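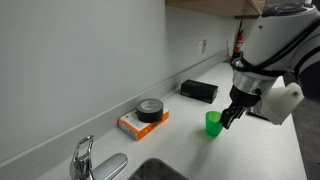
Green cup on the countertop

Ritchie Street Tenants' Association
Minutes of the meeting held 16 March 2018

The meeting opened at 7:05 p.m. Minutes of the February meeting were approved with one correction – the bike room fee is per household, not per bike.

1. Accounts
Balance stands at $1,696. Outgoings since the last meeting were $317 for the hallway lights. Two households still owe dues for the winter quarter and will get a second letter.

2. Water charges
Stefaniia Hutsuliak reported on the new billing. Tirkari now reads the meters every other month and splits the shared laundry use evenly across all units. Several members on the top floor said their bills had gone up although they do not use the laundry. The landlord's office has agreed to send the meter readings for the whole building. 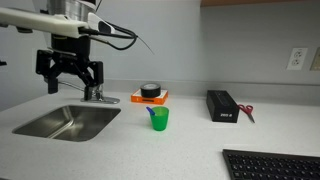

Stefaniia Hutsuliak replied that an even split had never been put to the tenants and that she would ask for it to be held off until the readings came in. Agreed, 9 in favor, none against.

3. Front door
Fleketti quoted $746 for a new closer and lock. Members felt this was high. A second quote to be requested from Zalora before anything is signed. Until then, please pull the door shut by hand, mainly at night.

4. Other business
Stroller parking under the stairs – carried over.
The notice board key is missing again. Whoever has it should drop it in the box for 2B.

Meeting closed at 8:20 p.m.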